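Last updated: Aug 31, 2019
By Eglė Kļaviņa

Fengying Deng spends most of her working day in a kitchen that exists only on a server in Drovport. She runs demonstration gathering for Zollent, a small company that teaches robot arms to handle household items, and she has been at it for 4 years.

"People ask when the robot starts learning," she said. "First somebody has to show it what to do, over and over."

Her group steers a simulated arm by hand controller and records each attempt. By the end of July they had kept 496 of them for the kitchen set.

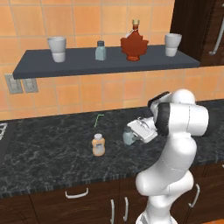
The simulated arm at the counter, with an orange bottle standing to the left of the gripper.

Deng said small bottles cause more trouble than she expected. Operators tend to rush the last bit of the approach, and the recordings pick up their habits.

"If everyone comes in from the same side, the model thinks that's the only side there is," she said. "So I ask them to vary it. Some of them hate that."

Each session is saved from 2 views, one of them close to the gripper. Tarık Dağdelen, who checks the recordings, prefers the close one.

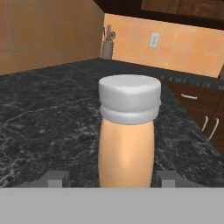

Close view: a white-capped container between the open fingers.

"I can see whether the fingers are lined up," Dağdelen said. "From across the room you're guessing."

He throws out runs where the operator stops for too long. Deng would like to keep more of those, and the two haven't settled it. The next set moves to a different kitchen layout, with around 100 runs planned to start.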